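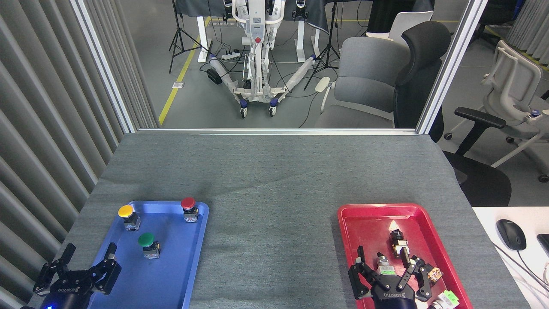
*Capped push-buttons in the blue tray, loose switch parts in the red.*

# Bench Assembler, Push-Button Switches (part time)

**Employer:** Drereck
**Site:** Civlow, Unit 84
**Reference:** 792
**Hours:** 30 per week
**Rate:** $43 an hour, plus super
**Start:** January
**Closing date:** 22nd October

Drereck puts together and refurbishes push-button switches for control panels. We are looking for a bench assembler to sort, match and cap switches and to keep the work area in order. The position is part time and ongoing, with a three-month probation period.

## The work

Switches arrive at the bench as loose parts. The assembler identifies each body and contact block, finds the matching cap and operator, fits them, and places the finished switch in the right tray. Most of our current work is on the round-capped type in yellow, red and green.

We use a two-tray layout on a grey fabric-covered table. The blue tray is for switches with their caps on. The red tray is for parts without caps. You may hear people on site say "blue side" and "red side", and this is what they mean. A part never goes across to the blue side until it has a cap fitted.

Your usual duties will be to:

- sort incoming parts by body type and contact block
- fit caps and check that they sit square
- read the labels on switch bodies and match them to the job sheet
- stand finished switches upright in the blue tray with the caps facing up
- set aside cracked bodies, bent terminals and anything with an unreadable label
- wipe out both trays and clear the table at the end of the shift
- enter finished work in Urkunetti, our job tracking system

Urkunetti training is provided and takes part of one morning. If you can use a mouse and fill in a form on a screen, you will manage it.

Label colours catch out a lot of new starters. The colour of a label or a contact block on the body does not tell you the colour of the cap that goes on top. A body with a green label can take a red cap if the job sheet says so. Always go by the sheet, and ask if the sheet and the part don't agree. 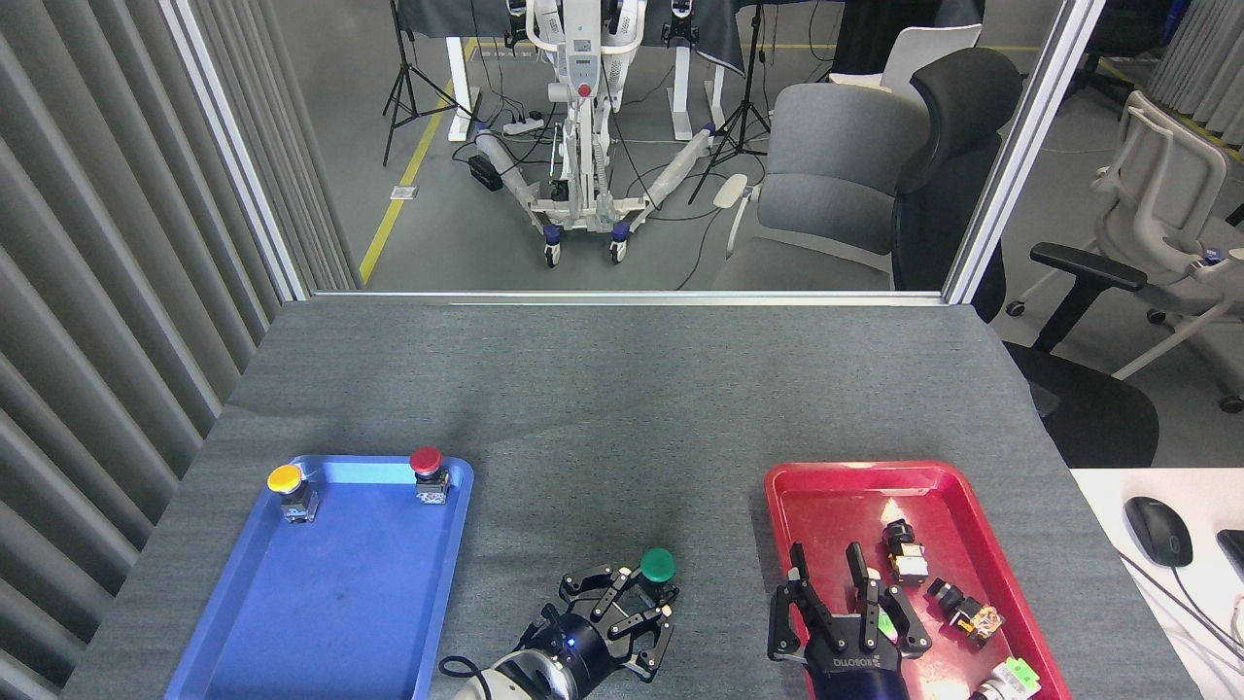 Switches are handled one at a time. Pick up a finished switch by the body where there is room, and don't drop it into the tray from a height. The trays do pick up scuffs and marks over time, and that is fine. Swarf, grit and offcuts of wire are a different matter and need to be cleaned out straight away.

There is no set pace for the first month. After that your lead will talk to you about what is reasonable for the jobs you have been given. We would sooner have a part queried than a switch sent out with the wrong block on it.

## Where you will be

The bench is indoors, beside a glass partition, with grey curtains along one side. The floor is level. Desks and office chairs are close by, and the area is shared with other staff, so you won't have it to yourself. Please keep bags and coats off the table.

Enclosed flat shoes are required. Safety glasses are supplied and must be worn when you are trimming terminals. Long hair needs to be tied back. Food and open drinks stay in the lunch room.

There is a bus stop at the Civlow gate and free parking behind the building.

## What we are looking for

You must have:

- good close-up vision, with glasses or contacts if you wear them
- normal colour vision, or a reliable way of telling yellow, red and green caps apart that you can show us at the trial
- steady hands and reasonable grip strength
- the ability to follow a written job sheet in English
- the right to work in Australia

It would help if you have:

- done bench assembly, electrical stores or repair work
- used a multimeter for continuity checks
- handled panel components before, particularly contact blocks

A trade ticket is not needed. The switches are not connected to power at this bench, and assemblers do no electrical installation work. If you have come from another line of work where you sorted or fitted small parts (sewing machine repair, watch batteries, bike shop, dental lab), please put it in your application.

## Pay and conditions

The rate is paid for all rostered hours, including training and clean-up time. Rosters are put out a fortnight ahead. School-hours shifts are available and can be agreed before you start. Leave is accrued pro rata. Overtime is uncommon and you can say no to it.

## How to apply

Send a résumé of no more than two pages and a short note telling us which shifts suit you. Quote reference 792 in the subject line. Applications go to Seung-woo Seok, bench lead, by email or by post to Drereck, Unit 84, Civlow.

Shortlisted applicants will be asked in for a paid trial at the bench. You will be given a mixed tray of parts and a job sheet, and shown the layout before you begin. Tools are supplied. You will also have a talk with Seung-woo and one other person from the team, and you are welcome to bring questions.

If you need any adjustment for the trial, such as a different chair, more light or a larger-print job sheet, let us know when you apply.

Applicants who put in for our Cho stores position earlier this year are welcome to apply again. You will need to send a new note, but we can use the résumé we already have if you tell us to.

Applications received after the closing date will be held for the next intake.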